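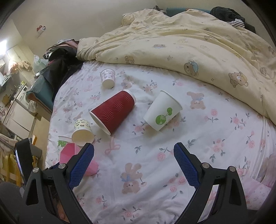
I've lived in Sumness for four years and I still can't get a decent cup of coffee after three in the afternoon. Everything shuts! The bakery shuts, the place by the station shuts, and the machine at the library takes your money and hums at you.

So last August I started making my own, properly, with beans and a grinder and a little kitchen scale. I bought the beans from Roder (the shop on the hill, not the one by the bus stop, that one sells mostly candles) and I got it wrong for 27 days straight. Too bitter, too sour, once so weak my sister thought it was tea. I kept notes on all of it – grind, water, time – in the back of an old address book.
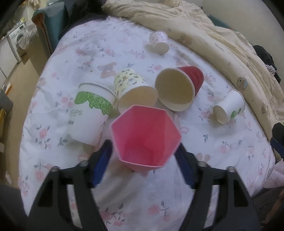 What finally helped was changing the water. Sumness water is hard as nails, and when I brought a jug back from my sister's place in Hasley the same beans tasted like a different bag. Sweeter, and no chalky thing at the end. I've also gotten fussy about what I drink it from. Paper is fine for the car, but at home I want a mug with some weight to it, and I'd never pour it into plastic, even a cheerful pink hexagonal cup like that one.

Next I want to try the dark roast from Matei, if it's ever back in stock. My sister says it tastes like a campfire. I'm buying two bags anyway.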